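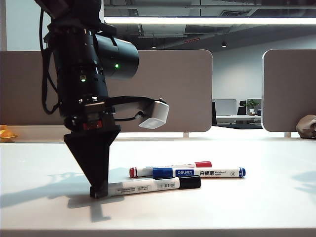 I said in January that I'd believe the home robot people when one of their arms could tidy my desk, and I haven't seen a reason to move yet. Look at what the work is at this stage. Three whiteboard markers on a clean white table, lying more or less parallel, plenty of light, and the gripper down at the end of the nearest one. My desk has a mug, the dog's pills and a phone cord on it before you get to any pens. I'd call that a different job.

On Mon, Nov 11, 2024, Marcus Thibodeaux wrote:
> Birdie, you keep shifting the goalposts. Two years ago
> you said they'd never pick up anything they hadn't been
> programmed for, item by item. Now they can and you want
> the dishes done. Hollis went to the Vamora open day and
> watched one clear a tray, 40 pieces, without anyone
> touching it. That's a chore in my books.

Marcus, I'll own the "never". I shouldn't have said it. But I asked Hollis about that tray and he told me it took 50 minutes, and that 3 of the pieces ended up on the floor. If one of my kids took 50 minutes over a tray I'd want to know what they were doing in there.

I'm also not sure about "without anyone touching it". Somebody laid the tray out. Somebody picked up the 3 off the floor, too, and that part of the labour never gets into the brochure.

Take the markers again. Picking one up is the easy bit. Then you have to know that the red cap goes on the red one, push until it clicks, notice the one that's dried out and bin it. Wendell ran the stockroom at Osagie for years and he says the sorting was never what cost him – it was the odd things, the split box or the label on the wrong side. He had a machine in for a trial and spent his mornings getting stock ready for it.

On the shop floor I'm a bit softer. Same part, same spot, all day long, fine, that's been going on for decades and I've no quarrel with it. It's the kitchen and the laundry I don't buy.

Esther asked what would change my mind. One ordinary house, lived in, nobody cleaning up beforehand, and the thing left alone for a week. Put the bad days in as well as the good ones. If anyone on the list has seen that written up, please send it along and I'll read it properly.

Birdie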